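The Trial Period

The arms came in two boxes, and the boxes came up the stairs with difficulty, because our elevator takes four persons or one piano but not, it seems, two boxes from Ladefoged. I signed on the driver's little screen. It was April and the windows were open for the first time that year.

I should explain that I repair toys. My shop is on the second floor, above a bakery, and people bring me dolls with one eye and trains that go only backward. I have done this work for 29 years. My hands were good for it, and then in the winter they became less good. The doctor used a long word and gave me a cream.

So I wrote to Ladefoged, who offered a service with the name Rideo. You paid 550 a month and they sent you the arms, and a person came to install them, and then the arms learned your work. This is how the brochure said it: "Rideo learns your work." If after the trial you were not satisfied, they took everything back and you kept the table. I read this sentence several times. I did not understand why I would keep the table.

The installer was a young woman with a very clean toolbox. She fixed the arms, she pulled the cables through, and she put up a blue cloth with stars on it.

"Is it necessary?" I asked.

"It came with your package," she said. "You checked the box for children's goods."

I had checked the box for children's goods. It was true.

She showed me how to teach. I had to hold the two handles and do the movement myself, slowly, and the arms would do the same on the other side of the table, and the machine would remember. For each task it wanted many repetitions. "Be natural," she told me. "If you make a mistake, just correct it. It should see also how you correct."

Then she left, and I was alone with Rideo, and we looked at each other, if one can say this.

The first week I taught it to sort. This is the most boring part of my work and I gave it away gladly. A toy comes in pieces in a plastic bag, and the pieces must be laid out so I can see what is missing. I held the handles and lifted a pink block. On the other side, the white arm lifted a pink block too. I put mine down. It put its own down, a little late, like a child in church who watches the others to know when to sit.

I found that I became more careful because of it. For 29 years I have thrown screws in the direction of the jar. Now I placed them. When I was tired I stopped, because I did not want it to learn how I work when I am tired. My sister called in the evenings and I told her what we had done. She noticed the "we" before I did.

In the second week I received a message from the competition. I don't know how they had my address. The firm was called Stollier, and their product, the Rarham, cost only 282 a month and did not need any teaching. It knew already, they wrote. It had learned from thousands of workshops. I needed only to plug it in.

I thought about this offer more than I want to admit. The price was close to half. I made two columns on the back of a receipt, and in the column for the Rarham I wrote "cheap" and "knows already," and in the column for Rideo I wrote nothing for a long time, and then I wrote "stars."

That same afternoon a woman brought me a box from her mother's house. She wanted everything in it cleaned and made whole for her own daughter, and she put it down very gently. There were garden toys in it, and small pink things from some set I did not know. I asked her what was missing. She said she had been five when she last played with them and she could not say.

I put the things on the green table and started the program. I did not touch the handles.
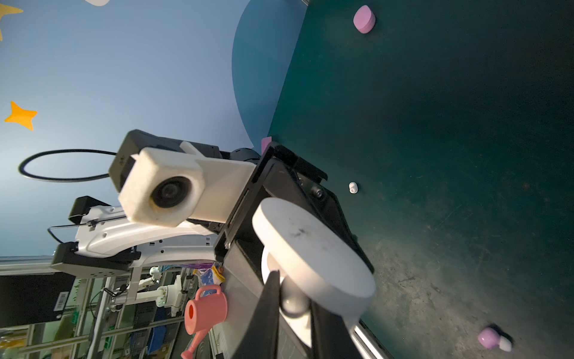 The arm went down and stopped a little above the table. It waited. Then it moved to one side and came down again, from the left, and I knew this movement. I come from the left because of my thumb. Since the winter it does not close well, so I go around, and push the piece a little, and take it from its other edge. It is a bad way to pick up a thing. It takes twice the time. I had not known that I was teaching it.

The arm has no thumb. It went around, it pushed the piece a little, and it took it from the other edge.

I let it finish the whole box. It needed until six, when the bakery pulls down its shutter, and I sat on my stool and did not correct anything.

The form from Ladefoged arrived at the end of the month. They asked for my satisfaction in numbers, and under this there was an empty field for remarks. I wrote that the cables are too short and that the manual should have bigger letters. I wrote that the arm picks up from the left, and that the technician should please leave this as it is.

Then I crossed the box to continue. I wrote also to Stollier, a polite letter – I have always been polite with firms – and asked them to take me off their list.

The woman came for her box the next morning. She opened it on the stairs, I could hear it through the door, and she stayed there for a while before she went down.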